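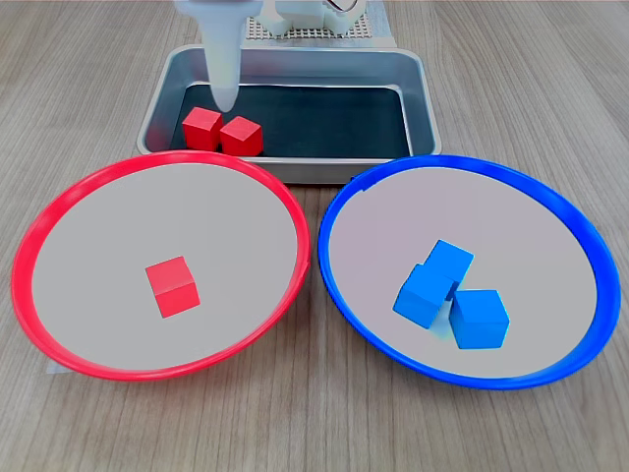 STILTACH, Fri 2 July

Paper mill open day. Writing this on the bus back so forgive the state of it.

Got there late. The 912 drops you at the wrong side of the river and the footbridge has been shut since May, so you walk down to the road bridge and back up, 33 minutes in the heat with no shade. Sign at the bus stop still points to the footbridge. Ticket was seven dollars, cash only, kids free. Earplugs in a little paper envelope made from their own stock, which I kept.

First stop the pulp hall. Warm, loud, smells like wet cardboard and a bit like boiled cabbage. You stand on a metal walkway over the vats and the guide shouts. I caught maybe half. They take in office waste and cotton scraps from a shirt factory, no wood pulp at all now except for one grade. The cotton goes into the good stuff, the Daza line, heavy sheets for watercolor and wedding invitations. The rest is egg cartons and gray board. Egg cartons pay the bills, she said, and she said it twice.

Then the old machine. Worth the trip by itself. Long as a city block, green paint, brass oilers still in use. Wet end first, where the pulp goes out onto the mesh looking like skim milk, then the press rolls, then the dryers. By the far end it's paper. They were running gray board today, not Daza, a shame, but you could put your hand on the finished roll and it was still warm. A man next to me smelled it. So then we all smelled it.

They tore a strip both ways to show the grain. With the grain, nice straight tear. Across it, a mess. I've been folding cards the wrong way my whole life apparantly.

Finishing room is upstairs, quieter. Sheets get checked by hand under a north window, every one, flipped at the corner so fast you can't follow it. Packed in boxes of 1000 for the board and much smaller packs for the watercolor. I asked how many get rejected and got a smile. Rejects go back in the vat so no great tragedy.
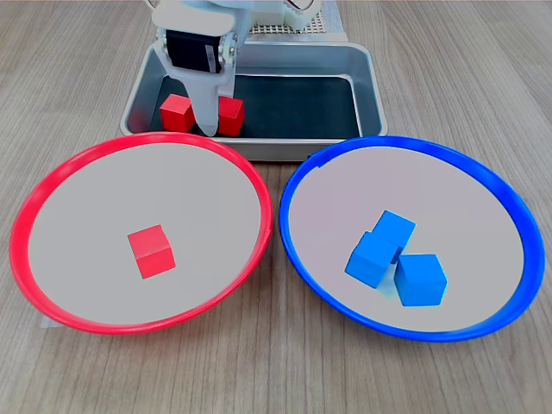 Red cubes in the metal tray.

Lunch in the yard. Line was terrible. Cheese roll, okay, lemonade very good, coffee from the Jallico cart not worth the wait. Brass band from somewhere up the valley playing under the loading dock roof, which made them sound twice as loud as they needed to be. Sat on a pallet.

Afternoon was the make your own sheet table. Dip the mold, lift it level, shake it front to back and then side to side, tip it out on the felt. Mine had a hole in it. Second one better but thick on one edge. They press it for you and you collect it at the gate in a folder, still damp. Bring a flat bag! Mine is curling on my lap as I type.

Shop: seconds of the Daza by weight, go early, mostly picked over by two. Bought some cream sheets with ragged edges and a Pollus bone folder I did not need. Envelopes were overpriced. No card reader there either.

Skipped the water treatment tour, full. People coming out said it was the best part, so sign up at the gate the minute you get in. Also wear closed shoes, they turned away a whole family in sandals from the machine hall and the dad was not happy.

Would go agian. Next time by car. My stop

Visits > Mills and Workshops > Stiltach

Reader comments

inkyfingers: The water tour IS the best part, sorry. You get to see the settling ponds and there are herons.

rag_and_bone: Did they say if the Daza rough is coming back? My pad is nearly gone and the shop near me only has the smooth.

millstreet: Footbridge is supposed to open again this fall. They said that last year too.

inkyfingers: @rag_and_bone I asked, they said ask again later.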